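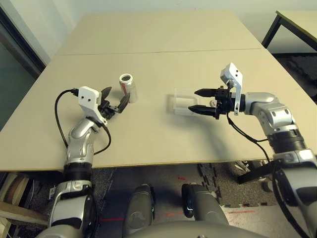 Has anyone here properly dealt with the step you get when two panels are butted together to make one long worktop? Mine is two panels, nominally the same thickness, glued and pulled up with connector bolts from below. After the last dry winter one edge sits proud enough to catch a fingernail. The top in the photo has the sort of join I'm after: the seam is faint, the surface is matte, and a can stands upright on it without any fuss. Mine shows a shadow line under any low lamp. The top is 1,584 mm long in total and lives in an unheated workshop. I'd prefer not to replace it.

pilstead_bench
Posted 27 November 2025

gaster47
Which edge is proud, and is it proud along the whole joint or only at one end? Put a straightedge across it at several points and try feeler gauges under the low side. If the gap is constant, the bolts have slipped. If it tapers, one panel has cupped and no amount of tightening will bring it back.

pilstead_bench
Tapers. Nothing at the front, worst at the wall end.

gaster47
Then it's cupped. Check whether the underside was ever sealed. Most people finish the face and leave the bottom raw, and the two sides take up moisture at different rates.

K_Msimang
I wouldn't go straight to cupping. A taper can also come from the frame. If the rear rail is out of level by a small amount at the joint, the panels are being held in a twist by their own fixings. Loosen every screw into the frame, leave the joint bolts alone, and measure again the next day. I had one that closed up by more than half just from doing that.

gaster47
Possible, but he said it moved over a dry winter. Frames don't move over a dry winter.

K_Msimang
Wooden ones do. He hasn't said what the frame is.

pilstead_bench
Steel, welded, bolted to a concrete floor. Underside of the top is raw. So one point each.

Marietjie M.
Whatever the cause, don't sand it flat yet. Seal the underside first, two coats, and leave it until April at the earliest. If you level it now while it's at one extreme, you will have the same step in the opposite direction when the humidity changes. I did this with a counter in the Grevstead shop and had to refinish it twice.

gaster47
Agree with that. Also check that the frame holes are slotted. Round holes with tight screws will stop the top moving across its width, and it'll find another way to move.

usman_joinery
Disagree on waiting. If it's a working bench, level it now with a card scraper, put the finish back, and do it again later if needed. It's 5 minutes of scraping. I've got a top with 2,000 hours of use on it and the joint has been scraped more than once. You would need to look for it.

Marietjie M.
That works on solid timber. If it's veneered board he'll go through the face.

usman_joinery
Fair. OP, what is it?

pilstead_bench
Solid, finger-jointed, hardwax oil on the face. I don't know the species. It was sold as "light hardwood".

usman_joinery
Then scrape it. Work along the joint at a slight angle, feather back a good distance on the proud side, and re-oil that whole panel. Spot oiling will leave a patch with a different sheen, and on a matte finish you'll notice that more than the step.

K_Msimang
Before the scraper comes out, how far apart are the connector bolts?

pilstead_bench
300 mm, and the last one is a fair way in from the wall end.

K_Msimang
There's a good part of your problem. Nothing is aligning the panels past that last bolt. When you have it apart to seal the underside, add a loose tongue or a couple of dowels near that end. Bolts pull the joint closed but they don't register the faces.

gaster47
Seconded. A full-length spline would be better than dowels, if you have a router and somewhere to lay it face down.

pilstead_bench
Router yes, and I can clear the floor. Plan is to split the joint, cut a spline groove, seal the undersides and slot the frame holes. I'll leave the face alone until autumn and measure again before I scrape anything. Does the spline get glued, or left dry?

Marietjie M.
Glued on one side only if you ever want to get it apart again.

usman_joinery
Both sides. It's a bench.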